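Guides > Grurkilside Break Room > Snack Cart > Stocking the Cart

4.2 Sorting drinks and snacks

Allow about 14 minutes for a full restock. Park the cart on level floor and lock the wheels before you start.

1. Take everything off the cart and wipe the mesh with a damp cloth.
2. Sort the bottles by drink. Keep the red Coca-Cola bottles together and apart from the yellow ones.
3. Check each cap. Set aside any bottle with a broken ring or a sticky neck.
4. Lay small wrapped packets flat, with space between them, and group them by color. Large bags go on the cart first.

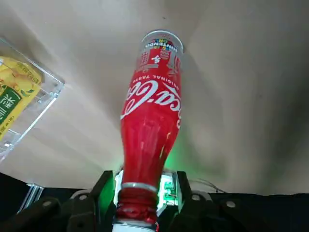
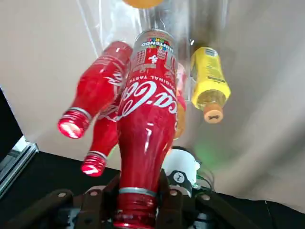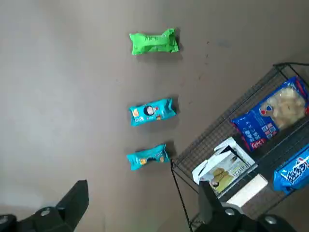
5. Load the bottles on the lowest shelf, caps up, labels facing out.
6. Put the small packets in a shallow tray - the mesh can catch their crimped ends.
7. Write the restock on the sheet, form 188.

Note: Promotional labels do not change the item code. Enter the drink under its usual code.

Caution: Do not hang bags from the top rail. Do not move the cart with bottles standing on the top shelf.

Missing trays can be ordered from the Stanham store, part 425.

Related sections
4.1 Assembling the cart
4.3 Removing expired items
5.1 Cleaning spills

Questions about this guide: Éabha Moriarty, ext. 59 | Back to top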